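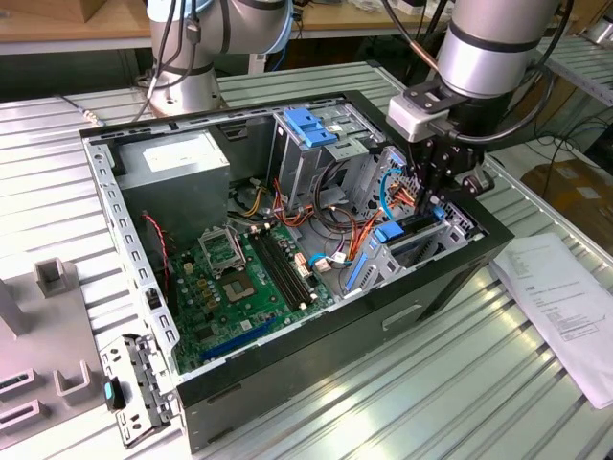

Lorraine Tapsell's question came in before the talk was even written, so I will start by reading it out. She asked why anyone would pull copper out of a rack that works, and whether the people who say "just go to fibre" have ever had to find a dirty connector at two in the morning.

Fair question. Read it slowly, let people laugh, then go to the first slide.

Slide 1. Title
Cabling the small server room. Say name, say it will take 35 minutes and that questions can come at any point. Phones on silent.

Slide 2. What I mean by small
One room, a handful of racks, one or two people who look after it along with everything else. The Novberg site is the one I know best. It has 124 cable runs between the racks and the patch panel, and when I started there, 37 of them had a label you could read. The rest had faded, fallen off or never been there.
If anyone from a large data centre is in the room, say that some of this will sound very basic to them.

Slide 3. Back to Lorraine's question
Short answer: if the run is short, the speed is enough and the cable tests clean, leave it alone. Copper inside a rack is fine. We still use it between the switch and most of the servers at Novberg.
Where we changed to fibre was between rooms. The old copper link to the stock building ran alongside the mains supply for the lift, and we had errors on it every working day. They went away at weekends. It took us far too long to notice that.
Pause here. Somebody usually has a lift story.

Slide 4. Lengths
Twisted pair copper is good for 100 metres, and that includes the patch leads at both ends. People forget the patch leads. Fibre goes much further, and for multimode the limit depends on the speed and the grade of the glass, so check both before ordering.
Do not read out the table. It is in the handout.

Slide 5. Cleaning
This is the part to slow down for. Most of the fibre faults I have been called to were dirt on the end face. Dust caps are not clean. A brand new lead out of the bag may not be clean either.
Inspect, clean, inspect again, then plug in. Use an inspection scope with a screen if you can get one, and never look into a live fibre with your eye.
Pass round the click cleaner and the two sample leads. Get them back afterwards — one set went home with somebody in November.

Slide 6. Bends
Show the loop of fibre over the edge of the cable tray. The light level dropped as soon as the lid was pressed down. Nothing was broken, and when we let the loop out the reading came back.
Hook and loop ties only. Zip ties pulled tight will squash copper pairs as well.

Slide 7. Labels
Both ends, same text, printed. Ebony Doolan did the labelling at Novberg and her scheme is rack, unit, port, in that order, with nothing else on the label. No department names. Departments move.
We keep the list in Raltitz, but a spreadsheet would do the same job if one person owns it. The handout has a blank sheet for anyone who wants to copy the columns.

Slide 8. Doing the change
We did one rack per evening, starting at 6 p.m. Before touching anything we saved the switch configuration and the list of which ports were up. Afterwards we compared the two lists.
On the second evening a port that should have been up stayed down. Transmit and receive were swapped at one end. Turn the pair over, link light comes on. If you remember one fault from today, make it that one.
The spare modules came from Trirkora. Mention that we tested each of them in our own switch first, as not every switch accepts every maker's modules.

Slide 9. What it cost
Leads, cleaning kit and labels came to just under £500. The modules were extra and the price depends a lot on speed, so I have left them off the slide. The label printer was borrowed from the Enriquez office and has now been given back.

Slide 10. What I would do differently
Buy leads in more lengths. We bought mostly three metre ones and the slack is still coiled at the side of rack two.
Test the old runs before deciding which to replace. We took out several that had nothing wrong with them.
Leave the diagram on the inside of the rack door as well as on the server.

Questions
If it goes quiet, ask who has a scope and who shares one. Handouts are on the chair by the door. Unplug the laptop adaptor before leaving and take it with you.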